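About Wevside

Wevside is a language school for adults. We teach English and Norwegian to people who already work, who have families, and who often come to the lesson tired after a full day. The school was opened by Uliana Sydorenko and Nizar Haddad, who met as students in the same evening course and were both not satisfied with it. The teacher was kind, but the group was large and one could sit through the whole evening without saying a sentence. They decided to make a school where this is not possible.

How we started

Our first classroom was above the Rieger bakery. In the mornings it smelled of bread and in the evenings it was cold, so the students kept their coats on. We had 2 groups then, both for beginners. Nizar taught the grammar and Uliana taught the speaking, and between lessons they wrote the exercises by hand, as the textbooks we could buy were made for teenagers. An adult who repairs elevators does not want to learn how to talk about his favorite pop singer.

Many of these handwritten exercises are still in our course books. We correct them every year before the December break, and the students are invited to tell us which texts are boring. They are very open with us about this.

What we teach

We have courses at 4 levels, from complete beginner to what we call Working Language. In the last level the student brings the words from his or her own job. A nurse brings the words for the night shift, a cook brings the words for the kitchen, and the teacher prepares the lessons from this material. It takes more time to prepare, but the students use the language the next morning.

No group has more than 9 students. When a tenth person wishes to join, we put this person on the waiting list and try to open a new group at the same level.

Lessons are in the evening, with one group in the early morning for people who work late. If you miss a lesson, you can ask the teacher for the worksheet and a short recording of the new words. We do not send homework for the sake of homework. There is a little reading every week, and one small task where you must speak to a real person, for example to ask a question in a shop or to call the library.

Our teachers

Uliana Sydorenko leads the school and teaches the beginners. She still thinks this is the most difficult level to teach well.

Nizar Haddad is responsible for the course books and for the Norwegian courses.

Bereket Adugna came to us as a student in Norwegian and now teaches English in the early morning group. He also runs the conversation table, which is free and open to all, also to those who do not study with us.

Ynyr Maddocks teaches pronunciation. His first language is Welsh, and he grew up with two languages at home. He likes to begin with the sounds that students are afraid of.

Walid Akl answers the telephone and the e-mail, makes the timetable, and gives the placement talk. This talk is not a test. You sit with Walid, have a cup of tea, and after twenty minutes he can suggest the level for you.

Working Language

Details matter very much in this course. One has to know the difference between to hold, to grip, to squeeze and to pinch, and such words are hard to find in a general course book. We collect them by trade and by situation.

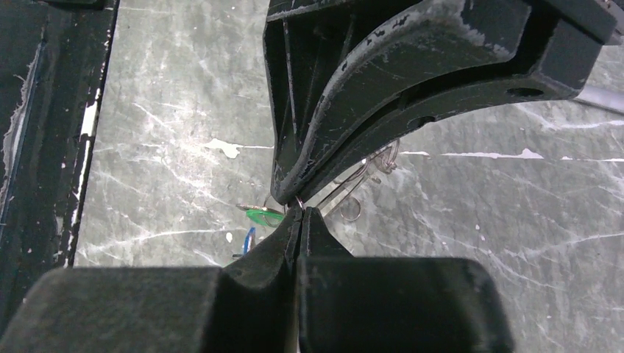 Working Language, unit on small parts: "tip," "ring," "to grip."

We also give Working Language as a closed course for companies. The teacher then comes to the workplace, first to listen and only after this to plan the course. Hustadska and Mondeck have both had such courses with us, and some of their employees have later joined our evening groups to continue.

Come and visit

You are welcome to sit in on one lesson without paying before you decide. Please write to Walid first, so that the teacher knows to put out one more chair. New groups are opened when there are enough students at the same level, and you can ask to be told when this happens.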